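From: Skye Hepburn
To: Oltby Players mailing list
Subject: Re: Spring play, cast size and the second act

Hi all,

I've read both versions of the script now, and I sat in on the read-through at the library, so I'll answer Archie's points where I can. His message is quoted in pieces below for anyone who deleted it.

Archie Pringle wrote:
> I like the play but I'm worried about the cast size. The script
> calls for 11 speaking parts and we had trouble filling eight last
> year. Also, are we doing the long second act or the short one? The
> copy I was sent has both stapled together and I can't tell which
> pages are meant to go.

On the cast size: the 11 parts can be played by nine people without anything looking strange. The mail carrier and the judge are never on stage together, and neither are the two sisters-in-law after the first act. Callum marked the doubles in pencil in the office copy. If you want to check them, the changes that look tight are on pages 14 and 31. The one on 31 gives the actor less than a page to get from the porch to the back hall, so I would give that double to someone who doesn't mind changing a coat in the dark.

I would not combine the grandmother with anything. She has few lines, but she is on stage for most of the play, and the other actors need her sitting there to play against.

On the second act: we are doing the short one. The long one has the whole scene at the grain elevator, with the storm, and it needs a sound setup we don't own. Hamish timed both at the read-through. The short version keeps the letter and loses the argument over the truck. One line later in the play still mentions the truck ("you and that Ford"), and Hamish is writing to the licensing office to ask if we can drop it. Until we hear back, please learn the line as printed.

The pages to pull from the stapled copy are 38 through 46. Page 47 stays, even though it starts in the middle of a speech. The top part of that speech is typed on the loose sheet in front.

> Second thing. The hall is ours for how many weeks before we open? I
> heard five but the calendar on the door says something different.

It's 5 weeks of rehearsal in the hall, and the first of those we share with the dance class, so we'll have the stage only after 7:30 that week. The calendar on the door is last year's with some of the dates taped over. Kenna has the correct one and will put it up when the school sends back the signed form. Before we get into the hall we'll be in the church basement, which has a low ceiling and one post right where our kitchen table would go. We will block around the post and fix it later.

Please bring soft shoes for the basement. The room above is used for a quiet study group and they could hear every step last fall. 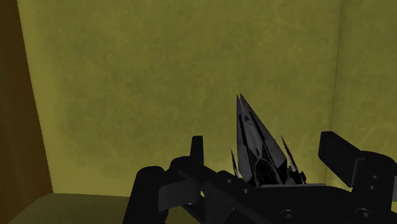
Do people trying out need to have a speech memorized? Bring anything you can read out loud for two minutes, and we'll hand you a page of the play after that.

Auditions run from 6 to 9 in the evening, both nights. You only need to come to one. If you can't make either, write to me off the list and I'll find a time. We want to hear everyone read at least once with another person, so expect to wait a little for a partner.

> Third thing, and I know this is touchy. I thought the posters last
> year went up too late and that's why the second weekend was thin.

I agree about the posters. They went up nine days before we opened, and the printer had the artwork for most of that month. This time the order is for 200, and Kenna would like them in hand before we move into the hall. The hardware store, the diner and both banks have said yes to a window. The feed store hasn't answered. If you know the new manager there, please ask in person.

I'm less sure that the posters were the whole reason. The second weekend was also the weekend of the high school musical, and a lot of our regular audience has kids or grandkids in that. I've checked, and we don't overlap this time. The school goes up two weeks after we close.

> Last, I can build again if somebody else paints. My knees are not up
> to another floor.

Thank you, we were counting on you and are glad you offered. The set is simpler than last year's. It's one kitchen, a porch step and a door that has to slam hard every night without shaking the wall. I'd like that door frame screwed to the stage if the school will let us, and Hamish is going to ask. The floor can stay as it is. The director's note in the script wants a checkered floor, but I don't think anyone past the third row would see it.

For painting, Callum has said he'll run it if he gets at least two other people on the Saturday-type work calls, by which he means the long daytime ones. Write to him and not to me.

A few smaller items while I have you:

Scripts cost money to replace. If you borrowed one for the read-through and you're not planning to audition, please drop it in the box outside the office. Two are still out.

We need a rotary phone that can be dropped. The one in the prop closet is somebody's grandmother's and can't be used for that scene.

If you played in the pit for the holiday show and still have a music stand with our name on the base, the band director would like it back.

Casting will go out to this list, all at once, after the second night. Please don't ask Hamish for news before then. He is directing for us for the first time and I'd like him to be able to get his groceries in peace.

If I've got a page number wrong, tell me on the list so everyone sees the correction.

Skye Hepburn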